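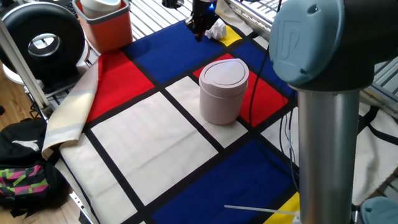 Vija Vanags FAQ

Quick answers to what people keep emailing us. Updated 12/11/21.

Who is Vija Vanags?
Founder of Calten, the payroll software company. Started it in a rented room over a shoe repair shop in Karnimden. Still chairs the board, no longer runs it day to day.

Did she come from money?
No. Father drove a delivery van, mother taught piano at home. She paid for college working nights at a bakery and left before her last year.

Who started Calten with her?
Remigiusz Piątek. They met at the bakery. He wrote most of the first version, she did the selling. He left after 11 years, on good terms as far as we know.

Is it true she was turned down by 86 banks?
That number gets passed around alot. In her own talks she only ever mentions 2, and a loan from an aunt.

How many people work at Calten now?
190, going by the last staff newsletter. Most still in Karnimden.

What was Drurnilix?
Her second company, scheduling for small clinics. Closed in August, two years after launch. She has called it her most expensive lesson. Customer list went to Calten.

Who's the CEO today?
Nilmini Weerasinghe. Was head of sales before that.

Has she written a book?
Not yet. Raymonde Gauthier is working on a biography, no release date. Please dont ask us for advance copies, we haven't got any.

Is she married? Kids?
She keeps that private so we leave it out.

Can you pass on a letter or a pitch?
Sorry, no. We're a fan-run profile site, no connection to her office. Try Calten's front desk.

I found a mistake.
Send it with a source. Fixes go up when theres time.

Related profiles
Remigiusz Piątek: the quiet half of Calten
Przemysław Bielecka and the Alcantara hotels
Nilmini Weerasinghe: from sales floor to CEO
Founders who left college early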